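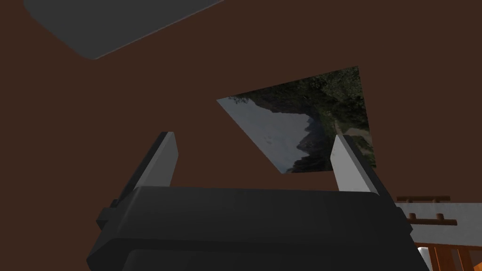

4 min read

Galtgate Owners and Guests Forum
Holiday Homes > Bookings and House Rules

Topic: Change to cancellation terms at Hurkelano

harborline_office
Posted 11/04/2020

Members are advised that the cancellation terms for the beach houses at Hurkelano have been revised. Bookings canceled 60 days or more before arrival will be refunded in full, less the cleaning deposit. Bookings canceled between 60 and 30 days before arrival will be refunded at half the rent. No refund of rent will be made inside 30 days. The revised terms apply to all new bookings. Questions may be posted in this thread.

saltgrass
Thank you for the notice. Please clarify the position of guests who booked in August under the previous terms. Our family holds a reservation for four nights at the Feyisa house, and the confirmation refers to a full refund up to 30 days before arrival.

harborline_office
Bookings confirmed before the revision remain subject to the terms printed on the confirmation. Guests are asked to keep a copy.

westverandah
I must register my disagreement with the retention of the cleaning deposit. A house that has not been occupied does not need to be cleaned. The deposit at Feyisa is $178, and I can see no basis for keeping it when a guest gives two months' notice.

tidewrack_owner
As an owner of one of the smaller houses, I would offer the other side. The cleaners are engaged for the changeover day when the booking is made, and they are paid whether or not the guest arrives. The deposit passes directly to them. I do accept that the word "deposit" is a poor choice — it suggests a sum that will be returned.

westverandah
With respect, a changeover can be moved with two months' notice. Karo manages several houses on the same road and returns the cleaning charge in full if the booking is canceled before the final month. I have used them twice.

saltgrass
Karo's rates are higher in the school vacations, so the comparison is not entirely a fair one. I do agree that the charge should be renamed.

harborline_office
The comments on the cleaning deposit have been noted and will be put to the owners. The term will be reviewed at the same time. Until then, the terms stand as posted.

lowdune
May I raise a related matter? The notice does not say what happens when a guest wishes to change dates and keep the booking. Last year I was permitted to move a stay by one week without charge.

harborline_office
One change of dates is permitted without charge, provided that the request is received in writing at least 30 days before arrival and the house is available. The difference in rent is payable if the new dates fall in a higher season. A second change is treated as a cancellation.

lowdune
That is satisfactory. I would suggest adding it to the notice.

westverandah
I remain of the view that the deposit should be refunded, and will write to the owners separately.

tidewrack_owner
Please do. Letters should go through the Galtgate office, marked for the owners of the house concerned.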